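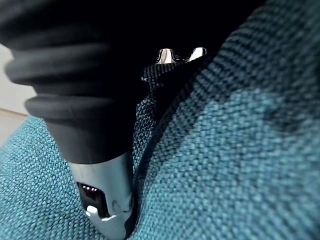 Neighborhood notes, September

Quick one this month, typing this on the bus to Ninduvville so forgive the spelling.

The repair evening is back. Same hall on Pawlak Street, doors at 6:30, soup when it's ready. Nadja Bühler has the sewing table again and says she will do hems, zippers and small tears. No leather please, it killed the needle last time. Bring your own thread if the color matters to you.

Lamps and toasters are on the left as you come in. Bikes stay outside under the roof. If your thing takes batteries, take them out at home and put them in a bag, we had a leaky one in spring and the table still has the mark.

The fund stands at 1085 after the plant sale. We need 2000 for the new boiler, so a bit more than half way, which is better than I feared in June. Jar will be by the coats. Coins fine, notes finer.

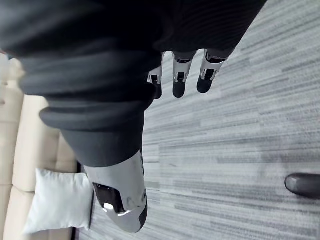 Trousers with a gathered hem, next to a cream sofa.

Other bits:

The Plonddale bus is on the winter timetable already, I know, I know. Last one back leaves at 9:40 and it does not wait. I missed it twice. If you can offer a lift home after repair evening, put your name on the sheet by the door — we have 3 drivers so far and could use 5.

Book swap shelf is full. Full full. Please take before you leave anything, and no more encylopedias. Jigsaws only if all the pieces are in there.

Lost at the summer supper: one green casserole lid, one child's raincoat, one set of keys on a red string. All in the box under the stairs. Casserole lid has been there since July and I am starting to cook with it.

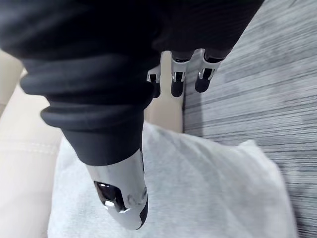
Soup rota

Still short for the second half of the month. Lentil was popular, the beet one less so (mine, no hard feelings). One big pot feeds the hall if there is bread. Tullano bakery will keep back yesterday's loaves for us if somebody fetches them before 5, back door, ring twice.

Allergies go on the card next to the pot, and please write it so people can read it. Ladle lives in the second drawer now, not the first.

My stop. More next month — send things to me early this time, the night before is to late.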